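# How Much Does It Matter How You Tip the Bin? Scene Resets and Grasp Success in a Cluttered Picking Task

Final project report, robotics lab module. Marked as individual work, although the arm did most of the lifting.

## 1. What I set out to do

My proposal said I would "develop a novel grasp selection strategy for mixed household objects in dense clutter". My supervisor wrote "which one?" in the margin and I spent January failing to answer. By the time I had a working baseline there was not enough term left to invent anything, so the project became a study of the baseline, and of one awkward thing I noticed while running it.

The awkward thing was that my success rate seemed to depend on how I put the objects back. On mornings when I was fresh and placed them neatly, the system looked clever. On Thursday evenings, when I upended a tub over the bin and went to find my coat, it looked much less clever. Papers on bin picking often say the objects were "randomly arranged" and leave it there. I wanted to know how much room is hiding inside that phrase.

So the question is: with the same arm, gripper, objects and software, how far does the reset procedure alone change the measured grasp success?

## 2. Setup

The arm is a KUKA with a fingered gripper, working over a grey bin clamped to a wooden table. A fixed camera watches from above the workspace. Grasp candidates come from the Lukis planner, which is our lab's own code and is documented in a text file last edited by someone who has since graduated. It takes a view of the bin, proposes grasps, scores them and hands the best to the motion layer, Drololau, which either finds a path or prints `no`. It does print just `no`. I considered improving the error message and decided this was outside the scope of the project.

Objects were drawn from a pool of 20, kept in a cardboard box under the bench. The pool is deliberately mixed: hard things, squashy things, things with tails. I did not choose it, and I have come to believe it was chosen by somebody with a grudge. Each scene used a handful from the pool, and the selection was fixed in advance by a script so that I couldn't quietly leave out the ones I disliked.

One attempt means one planned grasp, one descent, one lift and a short hold clear of the floor of the bin. If something is still in the fingers at the end of the hold, it counts as a success, whether or not it was the object the planner had in mind. I know this is generous. I also logged a stricter figure, where the object had to be the intended one, and it comes back in section 5.
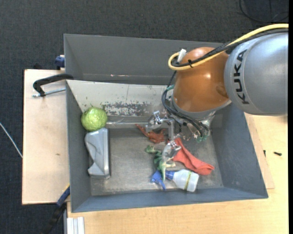 Between attempts the software waits for me to press a key, which was meant as a safety feature and turned out to be very useful for writing notes. I wrote down the outcome before the arm moved away, since I found early on that my memory of a failed grasp improved the longer I was allowed to think about it.

## 3. The reset procedures

I compared 3 ways of putting the scene back together.

**Placed.** Each object is set down by hand, one at a time, at a position and rotation printed by the script. Objects may touch but are not stacked. This is slow and makes you feel like a very junior shop assistant.

**Tipped.** All the objects for the scene go into a tub, and the tub is emptied over the middle of the bin from a marked height. No tidying afterwards, however much one would like to.

**Leftover.** Only the object that was just lifted is dropped back in, from the gripper, over the middle. Everything else stays where the last attempt left it. This is what everybody does when they are in a hurry, and I suspect it is the most common method in student work, mine included.

The order was shuffled by block, so that I didn't run all of one type while I was awake and all of another while I wasn't. Each block had 20 attempts, and the full study came to 400. A block was thrown out and repeated if the gripper needed adjusting partway through.

## 4. Results

I have put the per-block table in the appendix, because it is long and reading it in the middle of a report would be a punishment. The pattern is easy enough to state.

Placed scenes gave the highest success, and the most even. The blocks resembled one another closely enough that I checked I hadn't copied a row by mistake. Tipped scenes were clearly worse on average and varied a good deal more between blocks. A lucky tip spreads everything out and an unlucky one makes a heap, and the planner's opinion of heaps is low.

Leftover scenes were the interesting ones. They started out looking like tipped scenes and drifted downwards as each block went on. The mechanism, as far as I can tell from the logged views, is simple. The arm takes the easy object first, and that object gets dropped back in the middle. The difficult ones are never lifted, only nudged, and nudging pushes them towards the walls. After enough attempts the hard objects have taken up residence along the edges, where Drololau mostly answers `no`, and the easy one is going up and down like a lift.

This gives the loose measure and the strict measure rather different stories. In leftover blocks the loose success rate can hold up for a while, even though the system is picking the same object over and over. Anyone reporting a single number could call that a good afternoon.

## 5. Failures worth describing

I sorted failed attempts by cause. The categories were fixed after the pilot runs and before the main study, with one exception noted below.

- **Slip.** Contact was made and the object left the fingers during the lift or the hold. Mostly rounded or shiny things.
- **Miss.** The fingers closed on nothing. Usually thin parts, which the planner likes because they look graspable, and they would be if they were where it thought they were.
- **Blocked.** No path found, or the path was stopped near a wall.
- **Drag.** The fingers held one object and brought another along, at least for part of the way. Soft items are the main offenders. Under the loose rule some of these count as successes, which is why I kept both figures.
- **Other.** Added during the main study, I'm sorry to say, after an attempt in which the software lost its connection on the way down and I could not decide whose fault that was.

Slips were spread fairly evenly over the reset types. Misses were slightly more common in tipped scenes. Blocked attempts belonged overwhelmingly to leftover scenes, and they account for most of the downward drift in section 4.

I had expected drag to be rare and planned to mention it in a footnote. It was the main reason the loose and strict figures disagreed in tipped scenes. If I were starting again I would record it from the first pilot run, with a proper rule for how much dragging is too much. My rule was "would I be embarrassed to show this to an examiner", and it is hard to apply blind.

## 6. What this doesn't show

One arm, one bin, one operator, one pool of objects. I was the person resetting the scene, running the trial and scoring the outcome, and I had a hypothesis the whole time. Shuffling the blocks helps a bit. It does nothing for the fact that I knew which reset I had just done, having just done it.

The tub height was marked with tape and I kept to it, but wrists are not calibrated equipment. A proper version would use a mechanical tipper. The Balogun rig upstairs has one, and I asked to borrow it, and I was told it was in use until after my deadline.

I also can't say whether a better planner would flatten the differences. Lukis scores grasps without caring what lies between the gripper and the wall, and some of what I have blamed on the reset may really be a weakness that leftover scenes happen to expose. Running the same blocks with the Lulberg scorer would separate the two. I had it compiling in the last week of term. It did not have me convinced it was doing anything.

## 7. Suggestions for whoever gets this next

Say how the scene was reset, in the methods section, in a full sentence. If objects are dropped back by the gripper, plot success against attempt number within a block before averaging anything.

Report the strict figure along with the loose one.

Print the script's placement list in large type. Mine was in nine point and I did the first placed block with two objects swapped, which is why there is a block marked "void" in the appendix.

The raw logs and views are in the project folder on the lab drive, sorted by block. The folder called `final` is not the final one. Use `final_b`.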